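Lovilholm Is Not on the Way to Anything

30 August 2026
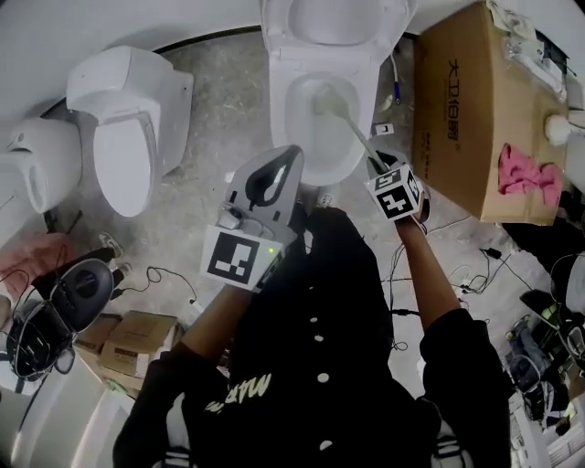 How long does it take to learn the bassoon as an adult? Longer than you think, and then your teacher moves to another town and you start over with someone who holds the thing differently.

I took up the bassoon two years ago, at an age when most people I know were giving up instruments, or knees. My reasons were poor. I had heard one on the radio while stuck behind a truck, and it sounded like a large, kind animal clearing its throat, and by the time the truck turned off I had decided. I had played clarinet in school, badly, and told myself this would help. It helped me read the notes. It did nothing for my thumbs.

On a clarinet the thumbs have a light workload. The bassoon's left thumb is in charge of a small parking lot of keys, all of them close together, and it is expected to press several at a time while the rest of the hand does something unrelated. For the first month mine would go to the right key only if I looked at it, and you can't look at it, because it is on the far side of the instrument. So I learned in the bathroom mirror, with everything reversed. I don't recommend this. I still hesitate on low B flat.

The rental came from a shop in Trondby that mostly does accordions. The man there handed me the case, asked for $77 a month, and wished me luck in a tone I have since thought about a good deal. The case contained five pieces of bassoon, a seat strap, a rag on a string, and a single reed that had belonged, I think, to the previous century.

Reeds deserve their own paragraph and probably their own blog. A bassoon reed is two blades of cane tied together with wire and thread, and it costs about as much as lunch if you are the sort of person who has wine with lunch. It works well for a while. Then it doesn't. People who have played for decades make their own, and will tell you so within minutes of meeting you, and will offer to show you how. My first teacher, Sofia Moschos, made hers at the kitchen table with a set of little knives and files, and could tell by the crow (you blow through the reed alone and it makes a rude noise, and this is called the crow) whether a reed was worth keeping. Mine she would crow once and put back in my hand without a word.

She was a wonderful teacher. She believed in long tones, by which she meant one note, held, until it stopped wobbling or I did. We spent most of my first winter on F. It was explained to me that the open F is the friendliest note on the instrument, and I took that to heart, since it was the only friend I had on there until spring. By the following summer I could play a minuet at the speed of a person carrying soup.

Then in July she moved to Lovilholm.

I should say that Lovilholm is a perfectly nice town. It has a river and a bakery, and it has a concert hall with good chairs. It is also a place you can reach from here only by wanting to very much. I went twice. The bus takes the long way around the reservoir, and a bassoon case is exactly the wrong shape for a bus: too long for your lap and too expensive for the floor. The second time, I arrived with my arms so tired from hugging it that we spent the lesson listening to records. It was the best lesson I ever had, and I couldn't afford to have another one like it.

So now there is Thanasis Mavromatis, who lives much closer and whose opinions are the opposite of hers in every respect. Sofia had me sit on the strap; he wants me standing, with a harness. Sofia said the jaw should drop as if you were about to say something stupid. He says the jaw should do nothing and that I am thinking about my jaw too much. He has no interest in long tones and puts new music in front of me every week, on the theory that a person who is always sight-reading has no time to be afraid. I am finding time.

For now he has me on the Szénási studies. It's a thin yellow book, and each page is meant to cure one particular thing. Number two cures sloppy tonguing. Number five is for the jump over the break, and has so far cured me of confidence. I play it after dinner with the windows shut. The neighbor across the landing asked, very politely, whether I was sanding something.

What has surprised me is how little the old teaching has gone away. I stand now, in the harness, jaw doing nothing, and whenever a passage comes apart I find myself back on the open F, holding it. Thanasis has noticed. He lets me have a few seconds of it and then taps the page.

A word on the orchestra question, which I get from everyone, including my dentist. There is an amateur one in Plumden that is short of bassoons, as every amateur orchestra on earth is short of bassoons, and they will take anybody who owns one and can count rests. I can count rests. In one piece they sent me as a sample, the second bassoon has a rest so long that I made tea during it, came back, and was early. I have said I'll think about it. They wrote back within the hour to say rehearsals start at seven and there's a part with my name on it already, spelled wrong.

Some numbers, for those who asked after the last post. I have been writing my practice minutes in the back of a desk diary since the first week of January, and the total this morning was 2871. That sounds respectable until you work it out per day, so please don't. The reed count I'm keeping to myself.

If anyone has a left-handed trick for low B flat, the comments are open. I've tried putting a bit of tape on the key so my thumb knows when it's arrived – it does know, it just arrives late. Also selling: one seat strap, brown leather, hardly sat on since July.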